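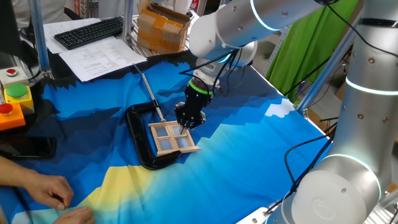 Última alteração: seg., 17 de agosto, por Chávez

Fio sobre janelinhas de madeira, grampos e um pano de mesa de que eu gosto mais do que devia. Vai comprido, já aviso 🧵

Faz tempo que eu queria montar uma janela pequena, de quatro vidrinhos, para a casinha que prometi entregar em dezembro. Quatro painéis branco-azulados, meio translúcidos, madeira clara sem pintura nenhuma. E vai ficar sem pintura, podem parar de me mandar paleta de cor!

O modelo saiu de um caderno de moldes da Verel que comprei usado por 29 reais, com metade das páginas rabiscadas pelo dono anterior. Os rabiscos ajudaram mais que as instruções (ele corrigiu duas medidas a lápis, e estava certo nas duas).

Sobre o grampo: sim, é um grampo C preto, grandão, muito maior do que a peça pede. Já me perguntaram três vezes por que não compro um delicadinho. Tenho um delicadinho. Vive sumido.

O que eu aprendi apanhando: em moldura pequena, aperta pouquinho. A rosca é comprida, dá vontade de girar até o fim, e aí a travessa do meio entorta e você fica olhando para ela com cara de enterro. Encosta, dá um quarto de volta, para.

E põe um retalho de papelão entre a sapata de metal e a madeira. Madeira clara marca com qualquer coisa, até com unha.

Cola: uso a branca comum, em fio bem fino, e deixo 20 minutos sem mexer. Tem quem jure pela da Kotum, eu achei grossa demais para canto miúdo. Se alguém usa e gosta, me conta como aplica!

Agora o pano, que rendeu mais mensagem que a janela 😂 É estampado: montanhas azul-marinho todas em degrau, um campo de azul forte no meio, uma nuvenzinha branca e um amarelo clarinho num canto que eu nunca decidi se é sol ou areia. Minha irmã diz areia. Eu digo sol, mas sem convicção.

Comprei na Zalatis, na banca de retalhos, 54 reais. Era para ser cortina. Foi para a mesa "só por uma semana" e ficou. Serve bem para trabalhar: a madeira clara aparece direitinho em cima do azul e eu paro de perder peça.

Próximo passo é lixar as quinas (lixa fina, na mão, com paciência) e decidir se a janela abre ou fica fixa. Estou quase no time da fixa, dobradiça desse tamanho me tira do sério. Votem aí embaixo que amanhã eu olho!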